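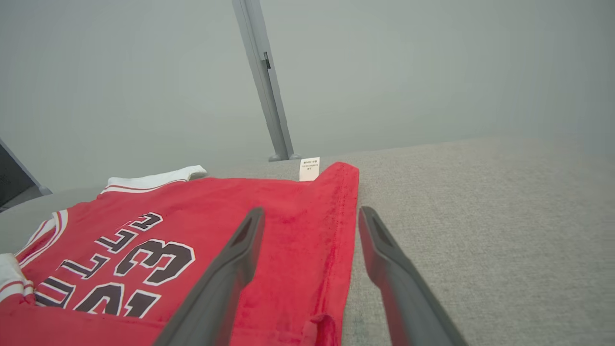
3.2 Garments and folding surface

The full set is 306 garments, all secondhand, bought in October from the Ginham thrift outlet. Of these 151 are sleeveless sports tops. The rest are T-shirts and sweatshirts, covered in 3.3. Sleeveless tops get their own section because the wide armholes and slippery body cloth make them behave differently from anything with a sleeve, and the folding charts we started from (Huamán sheet, both versions) have no entry for them at all.

Basketball jerseys were the hardest group. Big printed numerals, contrast trim at collar and armholes, long straight side edge. The printing matters more than we expected. Where numerals are thick the cloth wants to bend beside the print and not across it, so a third-fold drifts toward the nearest unprinted strip. Coders marked this as "print drift" if the crease landed more than 2 cm from the chalked line.

Every top was laid back side up to begin. Name and number then give a quick check on orientation, and a care label standing up off the cloth was left alone unless it crossed a fold line. Labels were not trimmed, see 3.4.

The surface is upholstered, light gray, fine texture. We tried a bare tabletop in the pilot and dropped it: the thin jerseys slid when smoothed. Padding holds the bottom layer in place but it also hides small ridges, so a fold can look flat and not be. Trade-off we accepted.
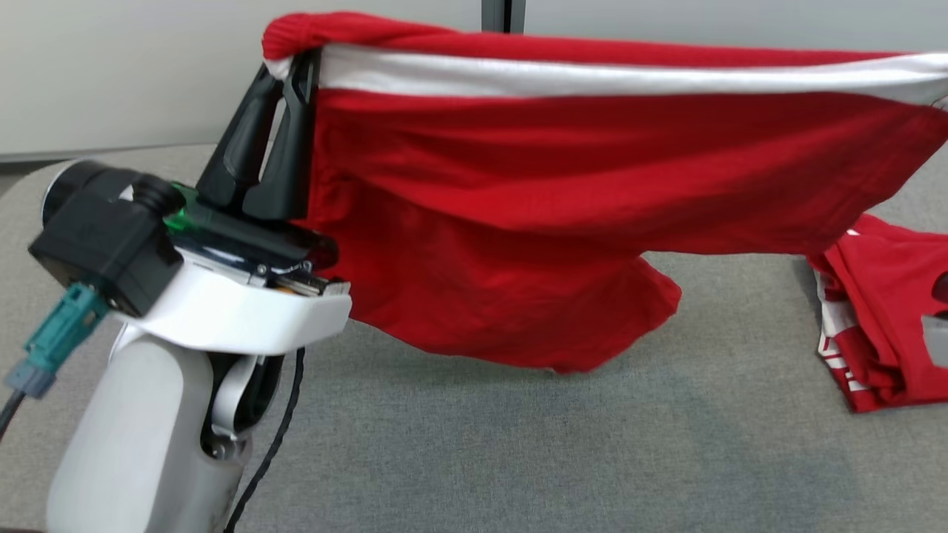 Lifting was coded seperately from folding. Three things were noted for each lift: where the garment was held, which trim or hem ran along the top, and whether the body hung as one panel or doubled over on itself. Doubled hangs are the ones that cause trouble later. The lower hem ends up in the wrong place, the coder can't tell front from back, and the top usually goes down crooked. Contrast trim helps here — a white stripe against a solid body is easy to follow by eye even when the cloth is creased, and plain tops in the Durkstead subset were coded more slowly for exactly this reason.

Holds near a corner tend to gather cloth. We did not penalize gathering in itself, only wrinkles still there at the final fold.

Between folds a garment could be in one of four states: flat, part folded, held, or bunched. Bunched was defined loosely in the first draft of the codebook and had to be redone. It now means no complete edge can be traced from end to end. Eckhard Reinholz recoded the first 200 entries under the new wording; the Ovura labels were kept in a second column so earlier results can still be compared.

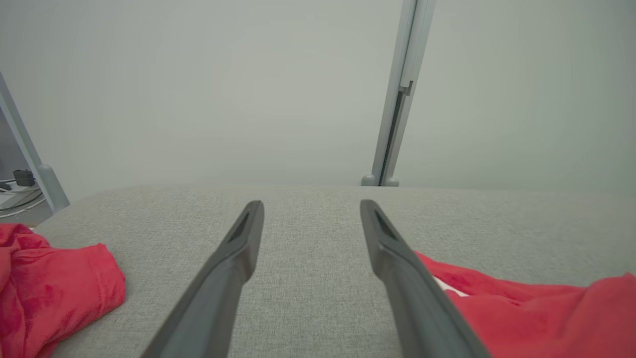
Figure 2. Crumpled red cloth at the left of the light gray surface.

A bunched top was always shaken out and laid down again before a new attempt, even when one good edge was showing. Skipping this saved time in the pilot but the folds were worse. Attempts abandoned half way count as attempts. Garments with a torn seam or loose numerals were pulled form the set and not replaced.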